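In defence of mugs that do not match

When I moved into my present flat, a friend told me that now I must buy a proper set. She meant plates, glasses and mugs, all from one box. I went to Voswood and stood before the shelf with the sets. There was a very nice one in white, and I came home without it. I have thought since then about why, and I would like to explain it here, although it is a small subject.

A set is made for a day that comes seldom. Twice in a year you have guests who all drink coffee at the same time, and then it looks well. On the other days you take one mug from the cupboard, and the next person takes one, and after ten minutes you cannot say which is whose. In my old office we had 17 white mugs, and every afternoon at three the same discussion began at the sink. Half-full cups were poured away because people did not dare to drink from them.

With different mugs this problem does not exist. The yellow one is mine, the blue one is for whoever sleeps on the sofa, and everybody in the house learns it in one morning. If a mug breaks, I am sorry for that mug, but I do not have a set with a hole in it. My aunt had a service of Patuto porcelain and lost two cups in one winter. After this she never again put the others on the table. 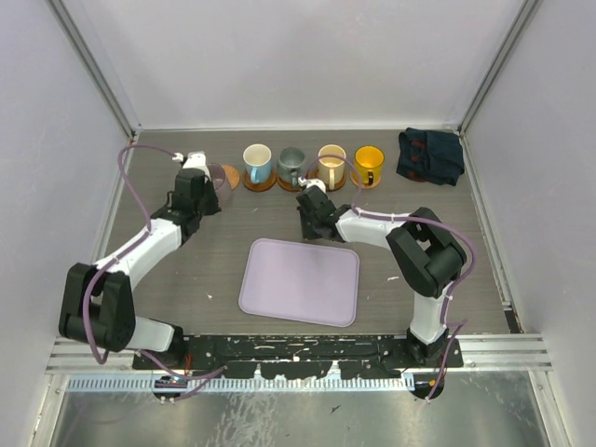 I admit that something must hold the different colours together, otherwise the kitchen looks like a flea market. For me it is the coasters. They should be all of one kind, and cork is the best kind I know. It is quiet when you put the mug down, it does not scratch the table, and it costs nearly nothing. I have tried felt, which takes every drop of tea and keeps the smell. I have tried slate from Sosis too, and it made a noise that I could hear from the bedroom.

I am also in favour of leaving mugs standing in a row, with some air between them, and against hooks and stacking. Stacked mugs get stuck and chip at the rim. A row needs space, I know, and in a narrow kitchen space is expensive. But most of us own more mugs than we use. Take out five, give each its coaster, and put the others in a box for one month. I did it in November and I opened the box only once, for a big one from Wong that I like for soup.

My friend still finds my table untidy. She has the white set, and when she visits me she always asks for the blue mug.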